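Skonden Hand Gripper: Set-up Guide
Section 2: Planning what to buy

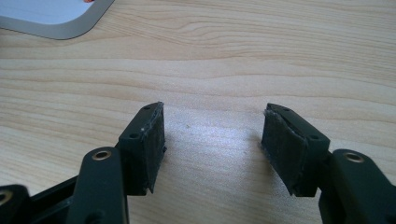

How many spare pads should we order with our first gripper?
Two sets per gripper is a good start. Pads are the part you'll replace most often, and it's lovely to be able to swap a pair and carry straight on!

Work through these steps before you send your order to Vomatwood.

1. Write down the jobs you want to do in the first month. Keep it short -- you can always add more once everyone has got the bug.

2. Decide how many grippers will be in use at once. Order that many, plus one spare for every 20.

3. Add the pads. The foam edges fray with use, so put them under running costs, not under equipment.

4. Measure your table. The Skekden clamp rail needs 61 cm of clear edge, and a plain wooden top suits it very well.

5. Set aside 19 per cent of the total for small parts such as ring inserts, screws and cables. It sounds a lot, but you'll be so glad of it in January when the budget is tight.

Note: Hladun pads fit the same fingertip blocks and can go on the same order. Fit them in pairs, and don't mix makes on one gripper.

Caution: Don't buy glue to mend worn pads. It hardens the foam and spoils the grip.

Caution: Check the finger size on your order form before you pay. Opened pad packs can't be returned.

6. Save a copy of the form with your set-up notes, then go on to Section 3 -- the unpacking, and the really fun part!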